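Vestergaard Primary School
Numeracy Working Group
Minutes of meeting held September 13, 2024, in the library

Present: Úna Mulligan (chair), Mikkel Skov (minutes), Year 3 and Year 4 classroom teachers, two parent representatives
Apologies: Learning support teacher

1. Minutes of the August meeting
Accepted with one correction. Under item 4, "long division" should read "short division". Moved by Úna, seconded by Mikkel.

2. Times tables in Years 3 and 4
The Year 4 teachers reported on the first weeks of the new order for teaching tables: twos, fives and tens, then fours and eights, with sevens left until last. Most children are comfortable doubling the fours to get the eights. Several still count up from the start of the table each time and lose their place past six times.

Mikkel has been using arrays on grid paper before any chanting. Children colour a rectangle, cut it in two and write a fact for each part, so that 7 x 8 becomes 5 x 8 and 2 x 8. He said it is slow going at first and uses a lot of paper, but the children who were guessing now have something to fall back on.

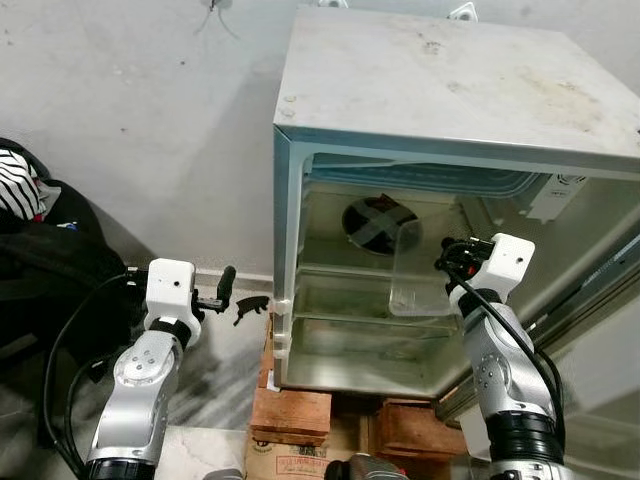
The Year 3 teachers asked whether they should start arrays now or wait until the twos, fives and tens are secure. Agreed to start now, with small numbers only. Grid paper to be 2 cm squares in Year 3, as the smaller squares are hard to cut.

There was some discussion of timed tests. One parent representative said her son dreads them and goes blank. Úna noted that the tests were never meant to be marked against other children. Agreed that the weekly quiz will stay at 20 questions but the stopwatch will go until the end of term. Teachers will note which facts each child leaves out.

3. Practice software
The school's trial of Ornik ends this term. Year 4 teachers like the way it repeats missed facts. They do not like the coin rewards - some children rush through easy questions to collect them. Priltex has offered a trial of its own program, Radar, which has no rewards but needs a separate login for each child.
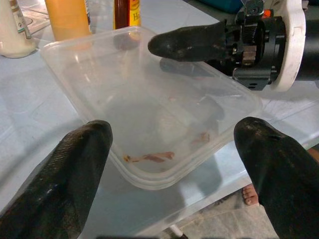

Concern was raised about the time lost to forgotten passwords in Year 3. Mikkel will ask Priltex if class logins are possible. No decision on buying either program until that answer is in. Homework on either program remains optional, and paper practice sheets will be sent home with any family that prefers them.

4. Family maths evening
To be held in the hall, same format as last year. Games tables run by Year 4 children, with cards and dice. Úna will prepare a one-page handout showing the array method, as parents who learned their tables by rote have asked what the coloured rectangles are for. The handout should avoid the word "partitioning" or explain it.

The handout order goes to the office under code 2206.

Action items

- Mikkel: contact Priltex about class logins and report by email.
- Year 3 teachers: print grid paper and begin arrays with twos and fives.
- Year 4 teachers: send Úna a list of the facts most often left out in the quiz.
- Úna: draft the handout and circulate for comment.
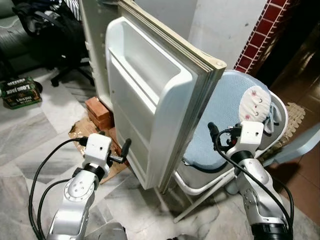 5. Other business
Multiplication wall charts in two Year 4 rooms are faded and will be replaced. The Year 3 teachers asked for charts with blank squares that children can fill in as they learn each fact. Mikkel will get prices.

Next meeting to be set by email once the maths evening is confirmed. Meeting closed.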